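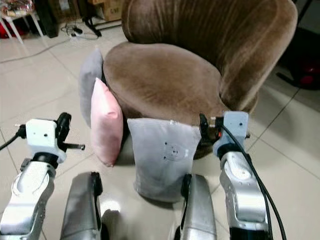

Serena Longo asks whether velvet upholstery can be steam cleaned at home. It can if the care label carries a W or WS code. Fabric marked S takes solvent only.

How often should a velvet seat be brushed?
Every three weeks, with a soft brush, in the direction of the nap. Vacuum first on low suction.

Why does the colour look uneven?
Pile lying in different directions reflects light differently. Steam held 10 cm from the surface, followed by brushing, evens out most shading. Worn pile does not recover.

What is the minimum charge for collection?
Single chairs are accepted at the Prorkberg workshop. Collection applies to orders of three items or more.

Can loose covers go in the machine?
Cotton velvet covers: 30 degrees, no spin. Viscose velvet: dry clean.

Do you treat against stains?
Yes, with Sanna fluorocarbon-free spray. One 500 ml bottle covers almost two armchairs. Leave overnight before use.

Prices last revised January 3, 2018.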